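Chapter 4
A Thursday at the Open Day

The first robot I ever got to watch up close didn't have a real room to work in. I'd driven out to Fumelmont for the Ollance open day, expecting (I'll admit it) sparks, conveyor belts and maybe a hard hat with my name on it. What I got was a folding chair, a paper cup of coffee and a big screen with a simulated room on it, where a two-armed robot called Menon was at work.

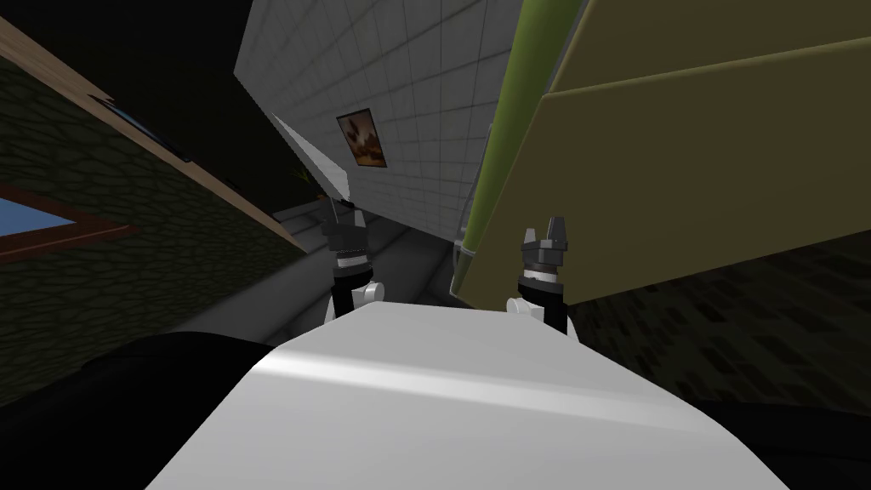
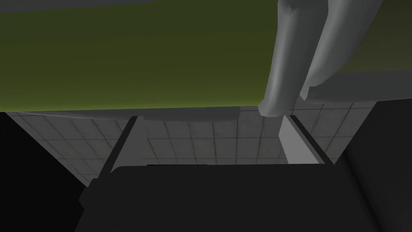
Menon's simulated room: both grippers in the first view, a close view of gripper fingers over a green surface in the second.

I stayed in that chair for 54 minutes! I had planned on five. I'd always pictured simulation as a kind of cartoon you show to visitors, and I spent the first stretch of the demonstration waiting for someone to wheel out the "real" machine. Then the engineer at the keyboard stopped everything, changed one number in a file, and started the arm motion again from the same spot. Same room, same starting pose, one tiny difference. Try doing that with a real kitchen and a real robot and see how your afternoon goes.

After that the questions from the chairs got a lot better. A high school student wanted to know how the software decides that a finger has touched something. A woman from Grolow, the greenhouse company down the road, asked how much of this would still hold up once the arm was handling actual stems and leaves. The engineer laughed and said that was the part that kept her up at night. I wrote both questions on the back of my parking pass, and they pretty much became the outline for this chapter.

So we'll start with touch. In the first section we look at what "contact" means to a program, using nothing harder than the geometry you met in Chapter 2. Then we move on to grip: how wide to open, when to close, and how hard to squeeze. The Grolow question (the gap between a simulated room and a real one) comes last and gets the most pages, and you'll want to be comfortable with the other two before you get there.

You'll need graph paper, a ruler and around 4 hours spread over the week. If there's an open day anywhere near you, go, and sit close to whoever has the keyboard.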